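February 3, 2023

Friday, and I finally got a whole evening on the arm! Osvaldo dropped off the new cable ties on his way home (he bought a bag of 94, who sells them like that?) and stayed for pizza, so I didn't start until eight. I'd promised myself a proper re-zero of the wrist before anything else. Did it twice — the first time I forgot to save, classic me. 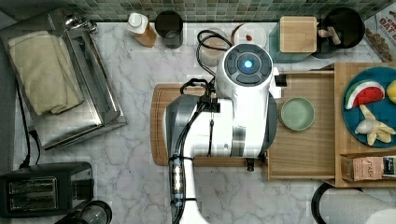
The cable routing is what I've been fussing over since October. Gandach, which is what we call the arm, used to yank its own plug whenever the wrist rolled too far, and I lost a whole weekend to that. Tonight I added more ties and moved the clamp on top of the wrist, and there's still a big loop of black cable that wanders off toward the back of the counter and lies right over a drinking glass. I need to shorten it or guide it somewhere smarter. Solange says a spring hanger from the ceiling. I say she's welcome to drill the ceiling.

Then on to the drawer. I've been putting it off because the script is a mess, more than 4,000 lines, and half of them are me arguing with myself in the comments. Guangming rewrote the part that plans the approach and it reads so much better now. I owe him dinner.

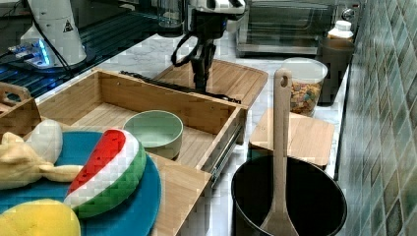 Drawer open, green bowl inside, rod across the top.

I want the slow version working before I touch the speed setting. Ilídio keeps texting me "faster!!" and he can keep texting. The wrist camera needed its exposure turned down too, so I fiddled with that for 13 minutes by the oven clock and wrote the number on my hand where I'd be sure to wash it off. The bronze rod has a shiny streak all down it that I'd like to stop fighting with. 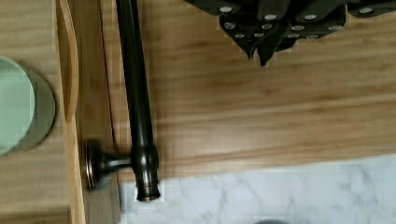 For tomorrow

Shorten the cable loop. Put the exposure number in the config file this time. Call Solange back about the hanger, and ask Osvaldo if he wants the rest of his ties.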